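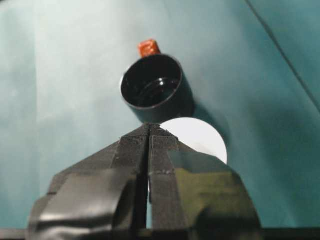
**Nestside rental unit 76 - kitchenware inspection, small items**
Inspected Jun 13, 2022. Checked by: Danish Jatoi. Comments open to all turnover staff.

Scope: cups and loose items on the teal-blue work surface. Plates, pans and cutlery are on the kitchen sheet and are not repeated.

Ratings: P = pass, F = fail, R = recheck at next turnover.

## A. Black cup, upright

- [x] Rim even all the way round. **P**. Run a fingertip over it as well; hairline chips on dark ware are easier to feel than to see.
- [x] Inside wall glossy, no dull patches. **P**
- [x] Inside bottom clean. **P**. The bottom is shiny and shows ridge reflections under the ceiling light. Tilt the cup before marking a ring as residue.
- [x] No odor. **P**
- [ ] Stands flat without rocking. **R**. Slight movement on the work surface, none on the counter. Suspect the surface.

## B. Black cup, underside

Lift the cup clear of the surface and look at the base from below. Most failed cups in this building fail here, usually on leftover label adhesive or grit in the grooves.

- [x] Outer rim of base free of chips. **P**
- [x] Grooves wiped with a damp cloth, then a dry one. **P**
- [ ] Nothing stuck to the base or caught under the rim. **R**. See comments.
- [x] No maker's label left on. **P**

## C. Loose small items

- [ ] Wrappers, film and soft plastic pieces removed. **F**. Small crumpled orange-red piece, translucent, found with the cup. Could be wrapper, could be a soft block from a play set. Not discarded pending an answer.
- [x] Nothing sharp on the surface. **P**
- [x] Surface wiped after items were lifted. **P**
- [ ] Small-parts test done on anything a child could reach. **R**. The test cylinder was not in the kit. Return it to the Closen cabinet, second shelf, after use.

Item C1 stays open until the piece is identified. If it is packaging, it goes in the trash and the line closes. If it belongs to a set, log it under Toys and bag it with the set. Soft plastic that has started to fray at an edge is not returned to a unit with guests under three.
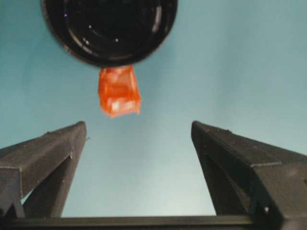
Fouzia Jafri asks that C1 be failed outright whichever it is, on the grounds that a piece that small has no place near drinking cups, and that the same line was left open in unit 6 until the guests had already checked in. She would also move the small-parts test ahead of section A, so that a missing cylinder stops the inspection early.

Reply, D. Jatoi: Agreed on the order of work. C1 was already marked F; what stays open is disposal. I will add a "held by" box to the form so the piece has a name against it.

## D. Close-out

- [x] Cup rewashed after handling.
- [ ] Cup returned to shelf. Held until B3 is rechecked.
- [ ] Replacement cup requested. Not needed at present. Stock code if it is: 644, black.
- [ ] Form revised. Due July, with the next print run.

Held by: D. Jatoi
Second check: Lucimara Camargo - initials pending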